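Salinas Street Toy Library
Minutes of the members' meeting, April 27, 2023

Present: Catalina Núñez (chair), Damián Espinoza, Horacio Escobar, Si-eun Gil (minutes)
Apologies: Marcelino Godoy

1. Minutes of the last meeting
Approved with one correction. The shelving came from Hatholm, not Iston.

2. Opening hours
Damián proposed staying open one evening a week until the end of August. Horacio asked who would lock up. Damián will do the first month and the matter comes back after that. Agreed.

3. Overdue loans
There are 14 families with items past their return date. Si-eun will send a second reminder. No fines for now. Catalina asked that the wording be friendlier than last time.

4. Budget
The Camix grant of $2000 has been paid in. Horacio wants part of it kept for the roof over the back step. Damián would like all of it to go to toys for under-threes. No decision. Horacio to get 2 quotes for the roof.

5. Play corner
Soft blankets with bright prints were preferred to foam mats, as they can go in the washer. Small figures and play food stay in the play corner and are not lent out.

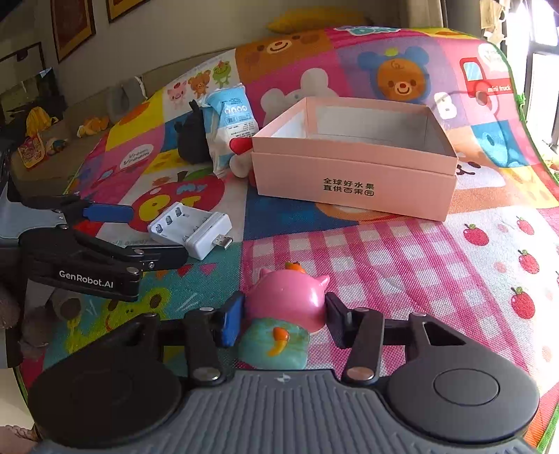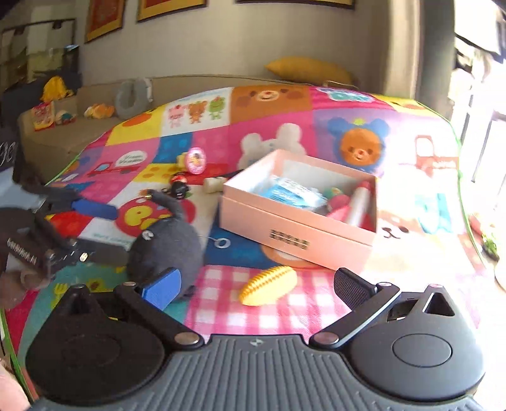
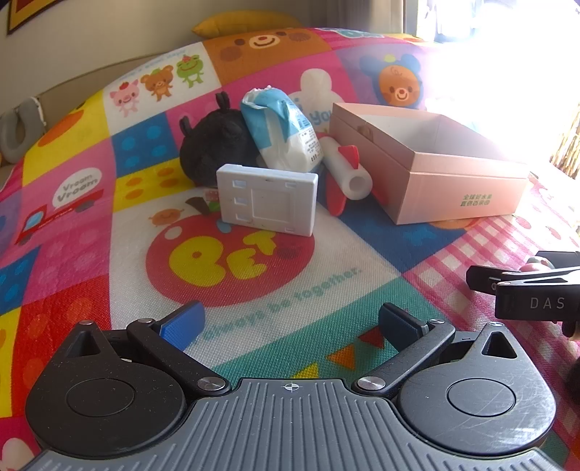
6. Other business
The front door sticks again. Marcelino to be asked to plane it.
Catalina reported that the puzzle shelf needs sorting and that several boxes have the wrong lids.

Next meeting: date to be set by email.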